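## Surface care: dark tops and marble-pattern pieces

The October round of surface checks covered the front office at Benmoussa, where most of the furniture is either glossy black or marble-patterned. Monique Cordier has revised the care sheet (now no. 3135) to match. The main change concerns dark tops, which show dust and wiping streaks sooner than the light ones do.

Small side tables should be cleared fully before wiping. Pens, sponges and erasers go back to the desk or the supply drawer and do not stay on the table between cleanings. Marble-patterned tops get a soft cloth and plain water only. Abrasive pads dull the finish over the white veining, and the dull patch cannot be polished out.
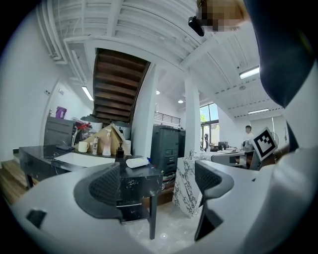 ### Desks

1. Move mugs and paper off the top. Lift cables and wipe under them.
2. Spray the cloth, never the desk. Glossy tops streak if liquid sits.
3. Wipe along the length of the desk in single passes, then dry with a second cloth.
4. Return bottles to the wall side. Pump bottles belong on the shelf.

### Floors and pedestals

Glossy pale floors are mopped after the furniture is done. Keep the mop head 18 inches from the base of any pedestal and finish the edge by hand. Felt pads under thin-legged tables are replaced when worn; Edmund Jakubowski holds the stock, in packs of 100.

Corrections to the sheet go to Noémi Rácz, extension 2005.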